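News > Press > Open house

TEDEO OPENS ITS WORKROOM DOORS, LETS VISITORS DO THE ROBOT'S HOMEWORK

Last updated: December

Tedeo, which teaches machines to pick things up and put them down again, will hold its second open house this December at its workroom in the Szilágyi building. Doors open at 10 a.m. and close at 4 p.m., or whenever the coffee runs out. Last year that was 2:30.

Admission is free. Visitors will be able to try the company's hand-held grippers, watch staff record demonstrations, and find out how much thought goes into moving a tray from one place to another. Anyone hoping for a humanoid that serves canapés should lower expectations before parking.

The main draw is Dridodeck, Tedeo's training system for household and light warehouse tasks. A person holds a gripper in each hand and does a chore the way a robot would have to do it, with two fingers per side and no thumbs. The markers on each gripper let the software follow where the hands went. The recordings are then used to train robot arms, which have so far been polite enough not to comment on the teaching.

"People come in expecting to be impressed by the robot," said Lilla Szűcs, who runs the demonstration program at Tedeo. "Then they try to fold a towel with the grippers and leave impressed by their own fingers. We'll take it. Either way they stayed for twenty minutes."

The first open house drew 584 visitors, a number the company had planned for in the sense that it had bought 100 cookies. Catering has been revised. So has the line for the grippers, which last year ran down the stairs and joined, for most of an hour, the line for a dentist on the floor below. Visitors this year will get a slip with a time on it at the door.

Each session lasts ten minutes and covers one task. The choices are stacking containers, sorting small parts into bins, and folding a towel. Staff recommend the containers for beginners. The towel is offered because people kept asking for it, and Tedeo accepts no responsibility for what it does to friendships.

Visitors who agree to it may have their attempts added to the Dridodeck training library, which currently holds 3,000 recorded tasks. A consent form is available at the desk, along with a shorter version written by someone who has met people. Those who would prefer their towel work be forgotten can say so, and it will be deleted the same day.

Also on the program is a talk at 1 p.m. on why robots find soft objects so difficult. It runs half an hour, with questions. Last year's talk drew a lively exchange on whether a sandwich counts as a soft object, and the speaker has asked that the matter be considered closed. She has also prepared a slide on it.

Inel, which supplies motors for Tedeo's robot arms, is lending a cutaway model of a joint so that visitors can see the gears turn. It may be touched. A sign last year said otherwise, and it was the most touched object in the building.

The workroom is a place where people work, and Tedeo has decided against tidying it into a showroom. Regular recording will go on through the day in the same room as the visitor sessions. Guests are asked to watch their step around cables and to stay on their own side of the floor tape, unless a member of staff waves them across. Waving at other times is only friendliness.

Children are welcome with an adult. The grippers suit most hands from age eight up, and younger visitors can use the practice tongs, which are salad tongs. School groups of more than ten should write ahead so that a morning slot can be set aside.

The Szilágyi building has an elevator and step-free access from the courtyard side. Parking on the street is limited to two hours. The public garage around the corner is 900 feet from the entrance on foot and considerably more by car, because of the one-way system.

Reporters who would like to record a task of their own may book a session before the doors open. Press sessions start at 9 a.m. and include the towel. Interviews with Szűcs and the engineering team can be arranged through the press desk, and written questions are answered within two working days, a little sooner if they leave out the word "uprising."

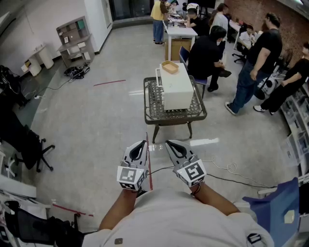 Contact: Tedeo press desk, Szilágyi building | Copyright Tedeo. All rights reserved. | Back to top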